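Search this site
Type and press enter

Prilimley Seep, notes on the September count

The seep below the Prilimley road cut is a patch of wet ground on a limestone slope, fed from a crack that runs all year. I have been sampling it for aquatic snails and the small crustaceans that live in the gravel. The snails are the easy part. They sit on the undersides of stones within a step of the outlet and get scarce fast as the water warms up downhill.

The method has not changed. I set a square sampler on the bed, stir the gravel by hand, and let the flow carry whatever comes loose into a fine net. I took 12 samples this time, in pairs, working upstream so that I was not walking mud into the next one. Two of them were mostly root mat and I have left them out of the density figures. That leaves 10.

The total came to 901 snails. Nearly all were adults. In spring the same stretch was full of juveniles, so I expected larger animals, but I did not expect the small size class to be close to missing. One possible cause is the net. I replaced the old one over the summer, and the new mesh is slightly more open. I should have run both nets side by side before switching.

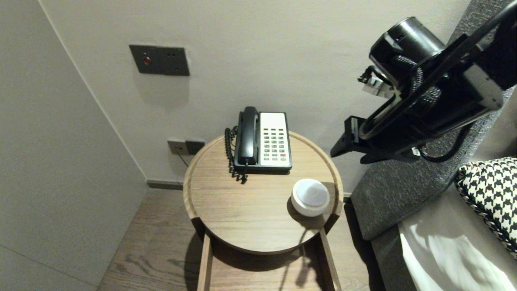

Évan Marchal thinks the mesh is a side issue and that I am sampling the wrong depth. By his account the young snails move down between the stones when the surface flow drops, and stirring the top layer will never reach them. He had the same gap in his own samples at Iltum, and it closed once he started digging a hand's length into the gravel.

I can test that. The bed at Prilimley is shallow near the outlet, with clay under it, but there is a deeper pocket beside the watercress where a standpipe would go in. If the juveniles are down there, the pocket should hold far more of them per liter of gravel than the surface does.

The crustaceans are still in alcohol. Most are one common amphipod. A few are pale and have no visible eyes, which suggests they washed out of the aquifer. I have not keyed them past family and will not guess until I have looked at the legs under better light.

Water temperature at the outlet was flat from early morning to 4 p.m. The logger at the lower end swung a good deal more, as it always does once the sun gets over the ridge.

Recent posts
Cleaning a clogged drift net
Snail shells and soft water at Garkevov
Why I stopped using the wide sampler
Iltum in a dry year

Contact | Copyright, all rights reserved | Back to top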